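I met the woman behind Cleltedance in the café at Lisgate, where she'd already got the teas in (and eaten half my flapjack). She runs a tea dance in the old Arruda ballroom, and I wanted to know why 44 people now turn up for it.

"They dress up, that's why," she told me. "Give people an excuse to get the good brooch out and they'll come in the rain."

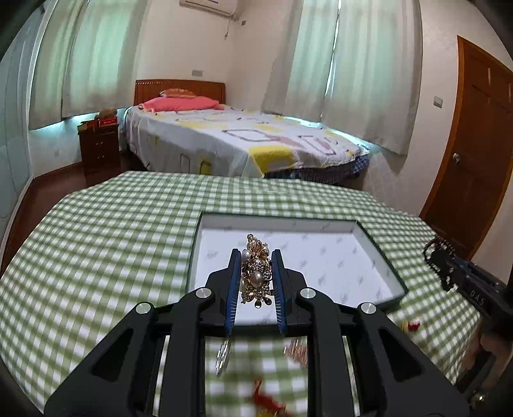

She started with two couples and a borrowed record player. "I was mortified — I'd cut sandwiches for 33!" These days there's a proper band, and beginners get the first half hour to themselves.

Has she always danced? "Oh no, I worked at Bestero doing the wages. I couldn't waltz until I'd retired." Her own favourite is the foxtrot, though she says her knees prefer a slow waltz.

The next one is on 7th June, and she's after a second pianist for September. I've said I'll go, if I can find some shoes.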